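Part 2: Putting up the small rail and hanging the first load

Right, so by now you've read Part 1 and everything is out of the box. I'm Ketill Snorradóttir, I wrote the guides for the big Vistdale floor airer too, and I'll say straight off that the small one is easier. It sits on a table or a counter, it comes apart again when guests are due, and you can put it together on your own while the washer finishes its spin. The leaflet that comes with it is four drawings and an arrow, so I've written out how I do it in my own laundry corner.

This part covers the rods, the white plastic joints and the top rail, then how to load it. If you bought the Grandel set, your rods come with rubber caps already on the ends. Pull those off before you start or nothing will go in! The older Skyrme kit has the same joints but a longer top rail, and everything below works for that one too.

Before you start

Clear a stretch of table longer than the rail by a hand's width at each end. I like a smooth, hard top that wipes down easily. A tablecloth is a nuisance under this thing – the feet drag it along with them, and you end up with the rail leaning and a big crease underneath.

Have a dry cloth handy for wiping the rods. Mine came with a bit of oil on them from the factory, which I found out by hanging a white pillowcase. You don't need tools. If you catch yourself reaching for a hammer, something is in the wrong way around.

CAUTION: Keep the rail away from heaters, candles and the stovetop. I know a warm spot is tempting in January. Don't.

Building it

1. Wipe every rod from end to end and lay them on the table by length. The thin ones are the cross pieces and uprights. The shiny one is the top rail, and it goes on last.

2. Pick up the branching white joints and look into the openings. There's a small ridge inside each one. The rod has to go past the ridge, and you'll feel it give slightly when it does. Twist as you push and it goes in much more nicely.

3. Make up one end first. Upright into the joint, cross piece into the joint, and check that they meet at 90 degrees. I hold mine against the corner of a cereal box, and that's plenty accurate for laundry.

4. Make up the other end so that it mirrors the first. Mirrors, mind you! I've built two matching left-hand ends more times than I'd like to admit, and you only notice when the cross piece points out into the room.

5. Stand both ends up and join them with the long cross piece. It will wobble at this stage. Leave it wobbly and don't tighten or force anything yet.

6. Push the feet on firmly. The wide part goes down. Press on each corner in turn, and if one lifts, give that upright a quarter turn and press again.

7. Set the top rail in place. Run your hand along it and make sure it's seated at both ends, then give the whole thing a gentle shake. A little movement is normal, rattling isn't. If it rattles, go back to step 2 and see which rod stopped short of the ridge.

NOTE: A top rail that slopes a tiny bit is fine to use. If your hangers all slide down to one end, though, one of the uprights isn't all the way in.

NOTE: If a joint feels stiff, hold it in warm water for a minute, dry it and try again. Please don't use cooking oil. It works beautifully and then it gets on your shirts.

How much it will hold

The rail takes up to 2,750 grams, and that means the weight of the clothes as you hang them, water included. Wet things are a lot heavier than you'd think. A pair of jeans straight out of the washer is the sort of thing that belongs on the floor airer, and so is a bath sheet. T-shirts, kids' clothes, dish towels, blouses and anything thin and light is what this rail is for.

If you want to check, weigh the basket full, then weigh it empty, and take one from the other. I did that for the first couple of loads and after that I could tell by lifting it.

CAUTION: Don't hang everything at one end. The rail is light, and with all the weight on one side it can tip. Start in the middle and work outward, one piece to the left, one to the right.

Hangers or straight over the rod?

Both, and I mix them on purpose. Anything with shoulders goes on a hanger. Anything flat, or long, or soft enough to stretch out of shape goes over a rod.

For hangers you want an open hook that goes over the rail without having to be pushed. Wide flat hooks stay where you put them and thin wire ones skate around. I use a mixture of wooden and pink ones, and yes, I do sort by color: wooden for my things, pink for everybody else's, so nobody has to go through the pile afterward. Zellness makes a pack of slim ones that fit too, but they are slippery and I keep them in the closet for dry clothes.

1. Shake each piece out hard, once or twice, before it goes anywhere near the rail. Half of your ironing disappears right there.

2. Put the garment on the hanger over the table, then lift the hanger up to the rail. Trying to feed a damp shirt onto a hanger that's already up there will pull the whole rail toward you.

3. Face all the hooks the same way. You can then lift off a few together when they're dry, and they don't lock into each other.

4. Leave a gap between pieces wide enough for your hand. With printed shirts I leave a bit more and I turn them inside out if the print is the rubbery kind, so it can't stick to whatever is next to it.

5. For the flat things, fold them over the rod so that one side hangs lower than the other. The air gets between the layers that way, and you avoid one thick damp hem at the bottom. Waffle weaves and anything towel-like need this most.

6. Smooth the seams down with your fingers. Don't tug at the bottom of the cloth, or you'll be tugging at the rail as well.

7. Turn everything around after two hours or so. I set the oven timer for it and still forget, and the clothes forgive me.

NOTE: Empty hangers can stay up. I push them to one side and keep them ready for the next round.

Where to put the basket

I keep mine on the table beside the rail so there's no bending down, and anything that comes off dry goes straight in. A plastic one is best for this job. Wicker snags on knits and it doesn't like damp – mine went gray along the bottom in one winter. Keep the basket clear of the feet, so you aren't bumping an upright every time you reach in, and if a long piece hangs down beside it, tuck it back toward the rod.

My own corner, with things on the rail:

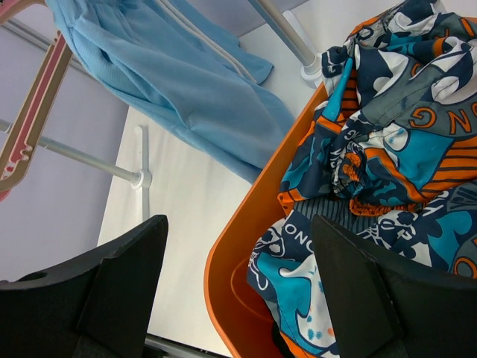
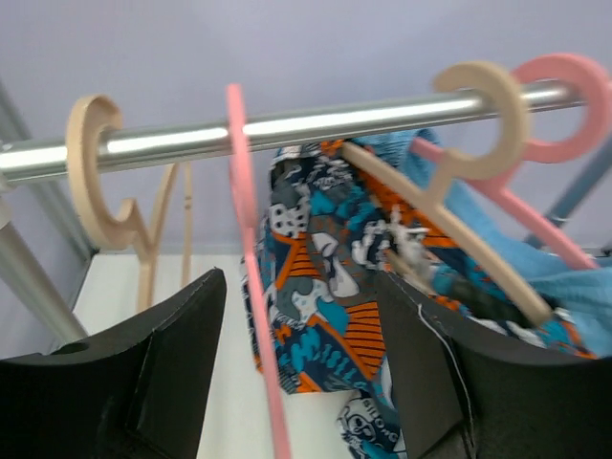 The table rail in use. First picture: light blue cloth over the rack, with the orange basket close by. Second picture: wooden and pink hangers on the top rail.

Taking it down again

1. Take the clothes off from the outside in, a piece from each side at a time.

2. Lift the top rail out first and put it somewhere it won't roll.

3. Twist each rod as you pull it from its joint. If one is stuck, hold the joint, never the far end of the rod, and work it back and forth a little.

4. Wipe everything dry and store the joints in a bag with a zipper. There are no spares in the box. If you lose one, Vistdale sells them singly, so keep the part list from the back of the leaflet.

Cleaning the rods and getting marks off the white joints is in Part 3.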